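橙色布袋的米白织带抽绳，绳头散开了怎么收？

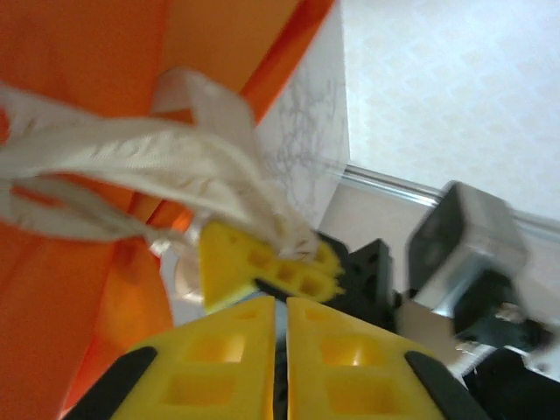

我去年五月开始自己缝束口袋，装换季衣服和孩子的积木用，前后用的都是同一卷织带。布是橙色的厚棉布，在布料市场按米买的，没出过问题。麻烦的是绳子。米白色的扁织带，带斜的细纹路，剪断以后绳头就开始散，线须一根一根往外跑，像个小扫帚。散了以后穿绳很费劲，用穿绳器夹住绳头，夹到的也只是一团线，拉到一半就脱出来，又得从头穿。

试过两种办法。一种是透明胶带缠两圈，穿是能穿过去，但是洗一次胶带就起皱掉了，还留一层黏的。另一种是直接打结，结太大，过不了我留的绳道，要先穿好再打，打完看着也笨。

织带的成分不清楚，卖家只写了“混纺”。家里有平车，也有一般的手缝针线，没有锁边机。手上还有一批袋子等着穿绳，想一次弄好，能下水洗的那种。请问绳头怎么处理比较耐用？另外穿绳有没有省事一点的顺序？

Viola Lombardi
2020年1月6日

Arturo Sanna

先弄清楚是什么成分再动手。剪一小段线须下来，用镊子夹着，在水槽上方拿打火机点一下。烧完是硬的小黑珠，说明里面有化纤，可以烫边封口。烧完是灰，一捻就碎，有烧纸味，那就是棉或者别的植物纤维，烫边没有用，只会烧焦发黄。混纺的两样都会有一点，烫边效果看化纤比例，我的经验是不太牢，米白色又容易留下黄边，不建议。

我自己的做法是包头，步骤如下：

先把散掉的部分剪掉，剪到纹路还整齐的地方。剪之前在要下剪刀的位置两侧各涂一点锁边胶，等干透再剪，这样剪口当时就不会再散。我用的是Farker的小瓶装，别的牌子也行，瓶身写明可以水洗就可以。

剪好后把绳头往里折两次，每次折一个织带厚度多一点，折完用夹子固定。

平车换粗一点的针，针距调小，横着来回走三道，起落针都倒针。织带叠了三层，踩慢一点，过不去就用手轮转。

如果折完太厚，过不了绳道，就不要折，剪一小块橙色的边角布，裁成长条，两侧毛边往里折好，对折夹住绳头，四边缝一圈。跟袋子同色，看上去也整齐。

穿绳放在最后，绳头处理好再穿。穿的时候不要夹绳头，用大号别针横着别在离绳头一小段的位置，别针先走，推一截布，拉一截绳。绳道入口的缝份如果没有压平，别针会钻到缝份里去，先用熨斗烫一下。

下次剪新织带也是先涂胶再剪，不要先剪了再补。我一卷剪完大概要用掉小半瓶胶。

Victor Mosoti

买金属夹头，钳子一夹就完事。网上搜“织带夹扣”，宽度要跟你的织带对上，一包200个没多少钱，用不完可以分给别人。缺点是洗衣机里会响，而且有的会生锈，我有一件卫衣就被染了锈点，后来换成不锈钢的了。孩子的袋子我不确定合不合适，你自己看。

Jamila Liyanage

同意上面说的先涂胶再剪。补充一点，不想开缝纫机的话手缝也可以，用跟织带同色的双股线，在离剪口很近的地方绕几圈勒紧，针从中间穿过去再绕，最后把线头藏进绳子里面。我缝过四十多根，最早那批洗到现在还没散。绕的时候要拉紧，松了就白缝了。

还有绳道可以留宽一点。我一般留到织带宽度的两倍，你要是还没缝完剩下的袋子，改一下绳道比折腾绳头省力，打结也能过去。已经缝好的就算了，拆起来很烦。

Viola Lombardi

谢谢各位。烧了一小段，有硬珠也有灰，看来确实是混的，烫边就不试了。打算先按包橙色布条的办法做两根，洗过再来说。绳道我看了一下，剩下的袋子有几个还没缝，那几个会改宽。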